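Portionspackung

Eine Portionspackung ist eine Verpackung, die eine für den einmaligen Verzehr oder Gebrauch bemessene Menge eines Produkts enthält. Verbreitet ist sie bei Süßwaren, Soßen, Gewürzen, Zucker und löslichem Kaffee. Mehrere Portionspackungen werden häufig in einem Karton oder Folienbeutel zusammengefasst, der als Umverpackung bezeichnet wird.

Aufbau und Material

Flache Beutel bestehen meist aus Verbundfolien, deren Schichten unterschiedliche Aufgaben übernehmen. Die Außenseite trägt den Druck, eine mittlere Schicht hält Sauerstoff und Licht ab, die innere lässt sich unter Wärme versiegeln. Riegel und Gebäck werden überwiegend in Schlauchbeuteln verpackt, die eine Längsnaht und zwei Quernähte besitzen. Faltschachteln aus Karton dienen dem Schutz beim Transport und bieten Platz für Pflichtangaben.
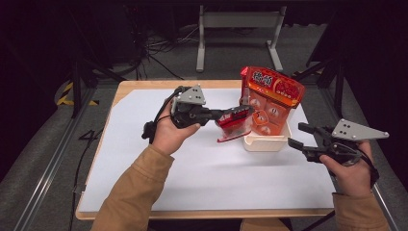 Aufrecht stehende Schachtel mit japanischer Beschriftung auf einer flachen Kunststoffschale

Öffnung

Zum Öffnen dienen Einkerbungen am Rand, gezackte Siegelnähte oder eingearbeitete Aufreißfäden. Bei Soßenbeuteln liegt die Kerbe gewöhnlich an einer Ecke, damit sich der Inhalt dosieren lässt. Wie leicht sich eine Packung öffnen lässt, hängt auch von der Festigkeit der Siegelnaht ab. Ratih Tuhumury untersuchte dazu 209 Beutel und unterschied zwischen Reißen, Schälen und Schneiden. 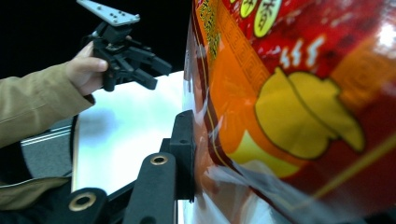 Greifwerkzeug mit geöffneten Backen

Handel und Sortiment

Der Hersteller Manurung führte Soßenbeutel zunächst nur für Kantinen ein und lieferte sie in Kartons zu 3.000 Stück. Für Privathaushalte folgten später Schachteln mit 20 und 30 Beuteln. Unter dem Namen Wuvby wurde ein gemischtes Sortiment verkauft, das nach Schärfegraden geordnet war.

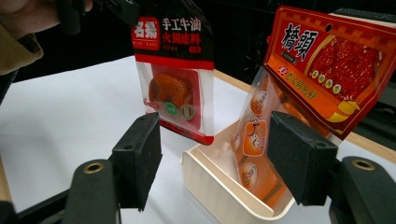
Zwei Packungen über einer kleinen cremefarbenen Schale

Kritik

Bezogen auf die Füllmenge benötigen Portionspackungen mehr Material als Großgebinde. Verbundfolien lassen sich zudem nur schwer in ihre Bestandteile trennen. Danang Yusof verweist dagegen auf geringere Speisereste in Betrieben mit schwankender Gästezahl.

Siehe auch: Schlauchbeutel, Faltschachtel, Umverpackung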